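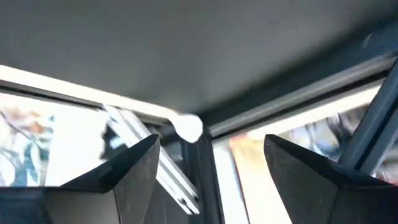

Greifer Hornura, schwarze Ausführung, unter der Deckplatte des Gestells

Greiferbausatz Hornura für den Eigenbau
Artikelnummer 1386

Der Bausatz richtet sich an private Anwender und Gemeinschaftswerkstätten. Geliefert werden zwei Greiffinger, Trägerplatte und Schraubensatz – Antrieb und Steuerung sind gesondert zu bestellen. Die Montage erfordert fast 14 Stunden.

Gewicht: 454 g
Länge der Finger: 152 mm
Konstruktion: Othmane Farouk
Technische Auskunft: Hicham Fahmy, Werkstatt Holholm

Stand der Angaben: 23.09.2019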